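Sunday, planning notes for the shelf-restocking cell. Droltton side of the bench.

Spent the morning turning Riet's wish list into something we can put in front of Knut. He wants one page with a total on it, and he wants to know which lines can slip to the next round. I've kept everything that touches the arm purchase and pushed the rest to the bottom.

## Where the money stands

- Arm pair: we stay with the Brusatero quote. Dalal asked them twice whether the lead time includes the controller. Still no straight answer.
- Grippers: two-finger parallel to start, from Salameh. Each set of soft finger pads is $132 and we should assume they wear out. I've put in 2 sets per arm and left it at that.
- Wrist force sensing: $2,540 for both arms, mounting plates included. Issa thinks we could get by on motor current. I don't, for anything that has to be stood upright beside something else.
- Mobile base: deferred. A fixed pedestal in front of one bay will do for the first stage, and we can borrow the Skodinden cart if we need to shift it along.
- Mock shelving: about $536 for a second bay of slotted-angle steel in the same style as the one we have. Cheap enough that I'd order it now.

Freight isn't in any of these. Sawsan is chasing it.

## What the task asks of the hardware

Riet wanted the spec written from the hand work, and I agree with her. The catalogue numbers (payload, reach, repeatability) all look fine on every arm we've priced, so they don't help us choose. The middle shelf is the one I'd size for. Drinks bottles with screw caps, big handled jugs close by on the right, a shelf overhead, and price cards on the front edge where a wrist or a forearm could easily catch them.

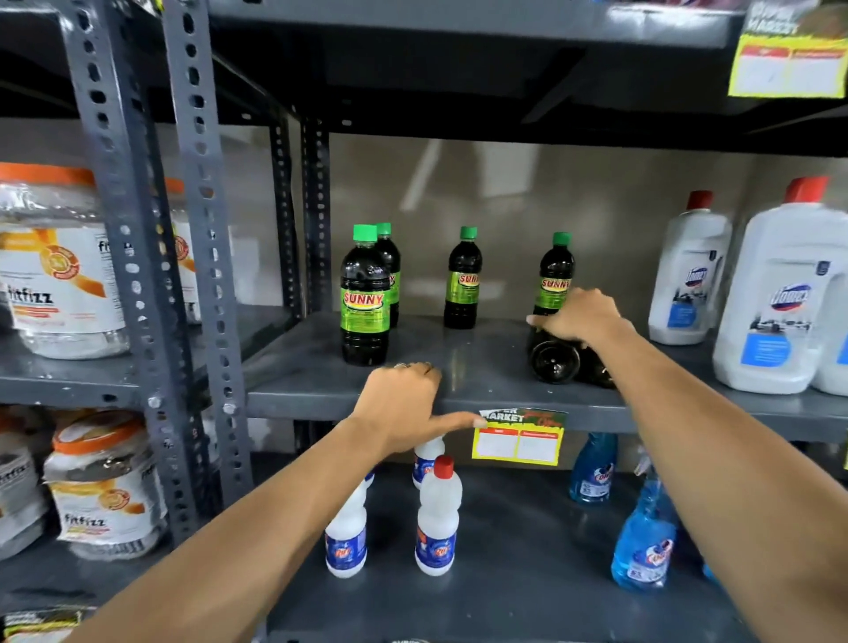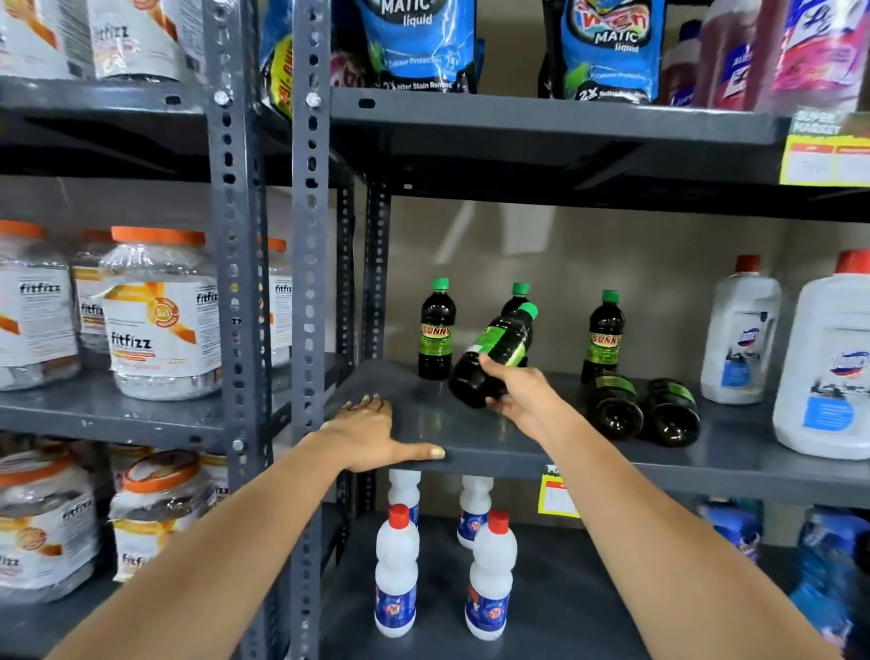
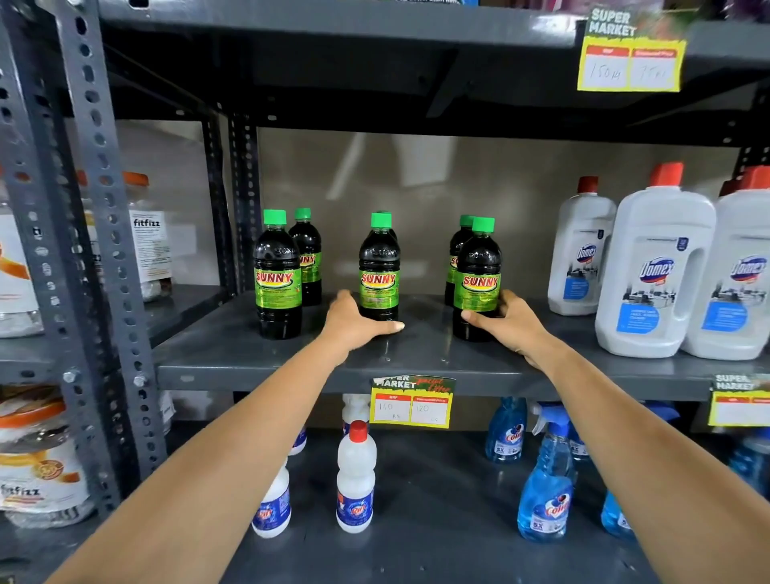

Same shelving unit in all three, both hands at the middle shelf each time.

## Notes against the spec

1. **Two arms, not one.** Knut will ask whether we can halve the cost. With one arm we could still pick and place upright bottles. The left hand is flat on the shelf edge in the first two and against a bottle in the third, and I'd like the option of a second contact point for steadying a neighbour. If he insists, the second arm can come a quarter later, but the pedestal has to be drilled for both from day one.

2. **Gripper opening.** Must span the body of a drinks bottle with room to spare on each side. The handled jugs are a different problem. I'd leave them out of stage one and say so in the proposal, so no one at the review expects them. Salameh sells a wider stroke version of the same gripper, same bolt pattern, so we aren't locked in.

3. **Bottles lying down.** Two are on their sides with their bases facing forward in the first and second. A parallel gripper coming straight in gets a round base and not much else. Options are a wrist that can roll the bottle upright after a grasp from the side, or a suction cup on the base. I've asked Dalal to price a small vacuum kit but haven't given it a line yet.

4. **Dark, glossy bottles.** The depth camera we own may do poorly on these. Before spending anything on a new one, put some on the bench under the shop lights and look at the point cloud. Half a day's work. Issa has offered.

5. **Shelf clearance.** Elbow-up poses look doubtful with another shelf above. Ask Brusatero for the link dimensions as a CAD file — the brochure drawing has no wrist offset on it. Check the clearance at full reach to the back row as well as the front.

6. **Price cards.** Treat them as obstacles in the planner. Buy a handful of spares for the mock bay, along with the clips.

## To do before Knut sees it

- Riet: check the pedestal height against the middle and lower shelves, and decide if the lower one is in scope
- Sawsan: freight, plus the exchange rate the finance people want us to use
- Issa: depth camera test, notes into this book
- Dalal: vacuum kit price, controller lead time (third go)
- Me: redo the total with and without the second arm. Strip the mobile base out of the summary table, where it's still sitting in grey

Power at that end of the shop is a single circuit. Ask the building office what else is on it before the pedestal gets bolted down.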